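Lagerbehälter auf Edelstahlträgern — Kasten rutscht, Auflage, Beschriftung

Forum Lagertechnik & Werkstatt › Regale, Kästen, Behälter
30 Sep 2023 · von Corina Schnyder
11 Antworten · 4 Teilnehmer · 2x geteilt

corina_schnyder
Wir haben im Nebenraum ein Regal mit Trägern aus poliertem Edelstahl übernommen. Darauf stehen große blaue Kunststoffkästen, offen, mit umlaufendem Wulstrand. Die Fachböden fehlen, die Kästen liegen direkt auf dem vorderen und dem hinteren Träger auf. Fachtiefe und Kastenlänge passen zusammen, hinten bleibt etwas Luft.

Problem: Beim Herausziehen eines halb gefüllten Kastens läuft er erst schwer und dann plötzlich leicht. Beim Zurückschieben steht er regelmäßig schräg und schlägt am Nachbarkasten an. Inhalt sind Kleinteile in Beuteln, der schwerste Kasten wiegt 18 kg.

Fragen:
1. Böden nachrüsten oder Auflageleisten?
2. Falls Leisten: welches Material auf poliertem Edelstahl?
3. Wie markiert ihr die Stellplätze, ohne dass die Markierung nach drei Monaten weg ist?

ersoy_s
Zu 1: Böden. Kästen auf zwei Linien auflegen geht nur bei Kästen mit Kufen oder verstärktem Bodenrand. Ein normaler Stapelkasten biegt sich in der Mitte durch, dann liegt er nicht mehr auf der Fläche auf, sondern auf der Kante. Daher auch das wechselnde Gleitverhalten.

Zu 2 erübrigt sich dann.

Zu 3: Gravur oder Ätzstift, alles andere ist Verbrauchsmaterial.

i.yaman
Widerspruch zu 1. Bei 18 kg und stehenden Rippen in der Wand biegt sich ein Kasten dieser Größe nicht nennenswert durch. Bitte erst nachmessen: Lineal unter den gefüllten Kasten halten, Spalt in der Mitte ablesen, dann leer wiederholen. Liegt die Differenz unter 4 mm, würde ich keine Böden kaufen.

corina_schnyder
Die Rippen laufen bei unseren Kästen waagerecht, nicht senkrecht. Messe ich morgen trotzdem.

i.yaman
Waagerecht ist für die Durchbiegung in Längsrichtung sogar günstiger, für die Stapellast ungünstiger. Stapelt ihr?

corina_schnyder
Nein. Eine Lage pro Ebene.

ersoy_s
Waagerechte Rippen versteifen die Seitenwand. Der Boden hängt trotzdem zwischen den Wänden durch, wenn er glatt ist. Das sind zwei verschiedene Dinge. Die Kräfte gehen bei Linienauflage über den Boden in die Wand, und der Übergang ist bei gespritzten Kästen die Stelle, an der es nach ein paar Jahren weiß wird und reißt.

Ich habe in der Werkstatt an der Kurtuluş-Baustelle genau so ein Regal auflösen müssen. 13 Kästen mit Haarrissen in der Bodenkante.

i.yaman
Welche Temperatur, welches Material, welche Last? Ohne diese Angaben sagt die Zahl nichts aus. Polypropylen wird in einer unbeheizten Halle im Winter spröde. Ein Nebenraum ist etwas anderes.

ersoy_s
PP, unbeheizt, Last nicht gewogen. Der Punkt geht an dich. Die Risse lagen trotzdem alle an derselben Stelle.

eylul_e
Zur Auflage: Wir haben auf den Trägern Gleitleisten aus PE-HD, U-Profil, aufgeclipst. Hält auf poliertem Stahl ohne Kleber, wenn das Profil stramm sitzt. Bei uns kam es von Plollon, lieferbar als Meterware, mit der Gehrungssäge abgelängt. Vorne einen kleinen Überstand lassen und die Schnittkante entgraten, sonst hakt der Kastenboden ein.

Zwei Hinweise aus dem Betrieb:
— Das Profil trägt auf. Vorher prüfen, ob der Kastenrand noch unter dem nächsten Träger durchpasst.
— Hat der Träger vorn unten eine Lippe, muss das Profil darüber enden. Um die Lippe herum springt es beim ersten Anstoßen ab.

corina_schnyder
Unser Träger hat unten eine Lippe, ja. Oben eine ebene Fläche. Dann also nur oben auflegen und vorn kurz umgreifen?

eylul_e
Genau. L statt U reicht in dem Fall, dann allerdings mit Doppelklebeband. Vorher mit Isopropanol entfetten. Poliertes Blech, das täglich angefasst wird, hat immer einen Film.

i.yaman
Von Klebeband auf dieser Auflage rate ich ab. Die Schubkraft wirkt jedes Mal in Längsrichtung des Kastens, also quer zur Leiste, und das Band kriecht. Besser eine Leiste mit zwei Senkschrauben. Falls Bohren ausgeschlossen ist, lieber das enger tolerierte U-Profil.

eylul_e
Kriecht bei uns seit Juni letzten Jahres nicht. Band ist 18 mm breit, Acrylatschaum, volle Leistenlänge. Mit dem dünnen weißen Teppichband gebe ich dir recht, das fließt.

ersoy_s
Bohren in einen tragenden Regalträger würde ich hier niemandem empfehlen, auch nicht für Senkschrauben. Die zulässige Fachlast gilt für den ungebohrten Querschnitt. Wer die Angabe des Herstellers behalten will, klebt oder klemmt.

i.yaman
Akzeptiert. Bei einem Träger im Wandbereich mit 18 kg pro Kasten ist das statisch belanglos, formal hast du aber recht.

corina_schnyder
Messung: Spalt in der Mitte leer nicht messbar, gefüllt 4 mm. Also genau auf der Grenze von İlker. Gemessen am schwersten Kasten. Die anderen liegen darunter.

Das Schrägstellen kommt zumindest bei zwei Kästen von der Position. Sie stehen zu dicht nebeneinander, die Wulstränder berühren sich, und beim Ziehen nimmt der eine den anderen mit. Mit einem Fingerbreit Abstand läuft es deutlich besser, auch ohne Leisten.

i.yaman
Dann ist der Rand der Hauptverursacher. Der Wulst steht über die Seitenwand hinaus, das Stellmaß ist also immer das Randmaß und nie das Bodenmaß. In vielen Listen wird nur das Bodenmaß angegeben. Bei Koltari stehen beide drin, bei Kivlow nur eines ohne Angabe, welches.

ersoy_s
Bei Kivlow ist es das Randmaß. Nachgemessen.

Zur Durchbiegung bleibe ich dabei: Für den schwersten Kasten einen Boden oder wenigstens eine dritte Auflage in der Mitte. Für den Rest Leisten.

eylul_e
Dritte Auflage in der Mitte muss minimal tiefer sitzen als vorn und hinten, sonst kippelt der leere Kasten darauf. Das wird gern übersehen.

corina_schnyder
So mache ich es. Bleibt Frage 3, Markierung.

ersoy_s
Wie gesagt: Ätzstift. Schablone auflegen, Strich ziehen, abwischen, neutralisieren. Hält.

eylul_e
Zu endgültig. Wenn die Kastengröße wechselt, sind die Striche falsch und gehen nicht mehr weg. Ich setze zwei kurze Striche nebeneinander auf die Vorderseite, dort wo zwei Stellplätze zusammenstoßen. Linker Strich Ende Platz A, rechter Strich Anfang Platz B, dazwischen der Randabstand. Polyesterfolie, schmal geschnitten, Ecken gerundet.

i.yaman
Zwei Striche sind besser als einer, weil der Abstand damit mitdokumentiert ist. Bei einem einzelnen Strich stellt jeder den Kasten bündig an, und die Ränder klemmen wieder.

Farbe beachten: Weiß auf poliertem Edelstahl verschwindet unter Deckenleuchten in den Reflexen, je nach Blickwinkel. Schwarz liest sich besser.

corina_schnyder
Bei uns sind auf dem Träger schon zwei kurze weiße Striche, vom Vorbesitzer. Ob Druck oder Band, habe ich nicht geprüft. Von vorn gut lesbar, von der Seite weniger, das kann ich bestätigen.

ersoy_s
Mit dem Fingernagel quer drüber. Spürst du eine Kante, ist es Band.

corina_schnyder
Mache ich beim nächsten Mal. Noch eine Zusatzfrage zum Reinigen: Womit haltet ihr die Träger sauber, ohne Schlieren? Glasreiniger lässt bei mir Streifen.

eylul_e
Warmes Wasser mit einem Tropfen Spülmittel, klar nachwischen, mit Mikrofaser in Längsrichtung trocknen. Kein Pflegeöl dort, wo Klebeband hin soll. Auch kein Öl auf die Oberseite, wenn die Kästen direkt aufliegen: Der Kunststoff nimmt es auf und zieht Staub an.

i.yaman
Längsrichtung gilt für gebürsteten Stahl. Bei poliertem ist die Richtung egal, da zählt nur das trockene Tuch.

eylul_e
Schadet aber auch nicht.

corina_schnyder
Danke. Zusammengefasst für mein Regal: Leisten aus PE-HD in L-Form mit Acrylatschaumband, mittlere Auflage nur beim schweren Kasten, Stellplätze nach Randmaß neu eingeteilt. Die Leisten kosten mit Band 159 Franken für alle Ebenen, Böden wären ein Mehrfaches gewesen.
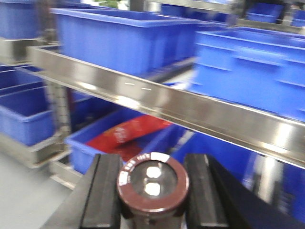 Träger mit den beiden weißen Strichen, darüber die blauen Kästen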